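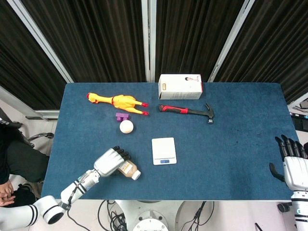
Blue-topped table with dark pleated curtains and light grey poles behind.

Print this page | E-mail this section

Zirkano Results Reporting: User Manual
Section 11. Preparing a Council Election for Declaration

This section is intended for authorised staff of Drestdale Council. It covers the preparation of ward records before polling day and the entry of declared results. Registration of electors is covered in Section 4.

11.1 Creating the election record

1. Sign in with a Supervisor account and select Elections > New.
2. Choose the type of election. A by-election must be entered as a separate record, even when it is held on the same day as an ordinary election.
3. Enter the title as it appears on the notice of election. The title may not exceed 75 characters.
4. Import the ward file. The current file for Drestdale contains 11 wards and 172 polling districts. Check both totals against the import summary.
5. Select Save as Draft.

Note: A draft record cannot be viewed by the public or by the press desk.

11.2 Entering candidates

1. Open the ward and select Add Candidate.
2. Enter the surname, other names and party description exactly as printed on the statement of persons nominated.
3. Where a candidate has given no description, leave the field blank. Do not enter a dash.
4. Repeat for each candidate, then select Lock Ward.

Caution: Once a ward has been locked, the order of candidates can be changed only by a second Supervisor. Unlocking a ward removes any test figures held in it.

11.3 Entering the result

1. Wait until the Returning Officer has signed the declaration for the ward.
2. Enter the votes for each candidate, followed by the rejected ballot papers under each heading.
3. Select Check Totals. If error 89 is displayed, the votes and rejected papers do not agree with the verified total. Return to the signed declaration and re-enter all figures.
4. Ask a second member of staff to confirm the entry under their own account.
5. Select Publish.

Caution: Published results are passed to the Andus news feed at once. A correction will appear in the feed as a new entry, and the earlier figures will remain visible.

11.4 Uncontested wards

Mark the ward as Uncontested and enter the name of each person elected. Vote fields will be closed.

Shares: 0 | Comments: 0

Contact Reinholz Support | Copyright Reinholz | Back to top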